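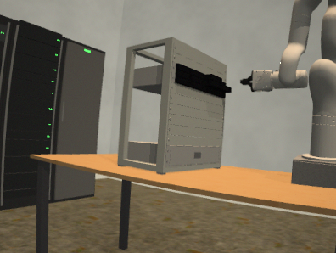
Rack cell in the sim, arm short of the black module, gripper empty.

October, Amr Erraji
Notebook — Tiresetti trial, rack swap package

Got the Tiresetti rack package loaded this morning. It's the sim half of what Gremine wants to sell us: scene, arm model, a stock "module out / module in" routine, and a year of support if we sign. Hardware quote is separate and Endby has that one. I'm only judging the software.

Install was OK. Second try. First time it pulled the wrong physics build and the arm fell through its base block. Pinned the version, fine after that. Needs to be in the setup notes and isn't — told Gremine.

The module sticks out past the right side of the rack, toward the arm, so I took that end as the grab point. Default approach comes in level from the right. Makes sense on paper. The routine wants a grasp pose typed in by hand though, and the help page for it is two lines long. Copied the pose out of their demo file and edited from there.

Ran 60 extractions with default settings. 13 failed. Nearly all the same failure: fingers close early, tip touches the end of the module and pushes it instead of gripping. Slowed the last bit of the approach and ran 14 more by hand, one failure, and that was me with a bad start pose. So it's tunable. Annoyed that the slow setting isn't the default.

Things I like:
- reset is quick, doesn't leak memory
- logs are plain text, one line per step
- can move the rack without rebuilding the whole scene

Dont like:
- panel faces are blank, no labels at all, useless for testing our camera reader
- contact forces look too clean. Don't beleive them yet
- license is per seat, and the seat is tied to a machine

The angled rack is the layout they ship. Ours at Ruawai will face the arm square on, so I need to turn it and check reach again. Top of the rack worries me more than the module slot. Elbow may run out of room up there.

Next: overnight batch, 2000 runs, slow approach, small random offset on the rack. Seed goes in the log header this time. If failures stay low I'd say yes to the sim package and hold off on the support year until they fix the docs.

Ask Gremine — can the insert step be run alone? Right now it insists on doing the extract first. Also ask who wrote the gripper model, the fingers close faster than the spec sheet we were given.

Batch started 6:40 pm. Leave the left workstation ON please.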